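Bathroom mirror

A bathroom mirror is a sheet of silvered glass fixed above a washbasin or vanity counter. It is used for washing, shaving and dressing, and it makes a small room look deeper. Wall mirrors of this type are fixed with clips, adhesive or a hanging rail, and may be left plain or fitted with a frame.

The glass is coated on the back with a thin layer of silver, which is then sealed with paint. Damp air that reaches the silver at an unsealed edge turns it black, a fault known in the trade as edge creep. Ammonia cleaners speed up the damage. Frames hide the edge but can trap water along the lower rail – a gap of 8 mm above the counter is commonly left for drying.
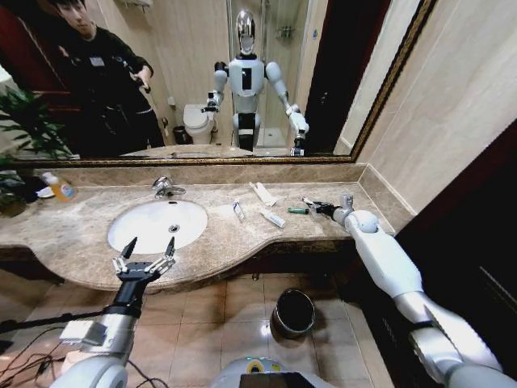 Nelly Carhuamaca objects that the gap does little in rooms without a fan, and that sealing the cut edge before fitting matters far more. The Inness fitting guide takes the same view and treats the gap as optional.

Height depends on the users. In the Dromdale hotel refit the lower edge was set 200 mm above the counter to clear the taps, while Momholm fitted its mirrors directly on the splashback. Large sheets are heavy and need fixings into solid wall or timber studs. Heated pads, stuck to the back of the glass, keep the centre clear of mist but leave the outer edges unheated.

See also: Silvering; Splashback; Vanity unit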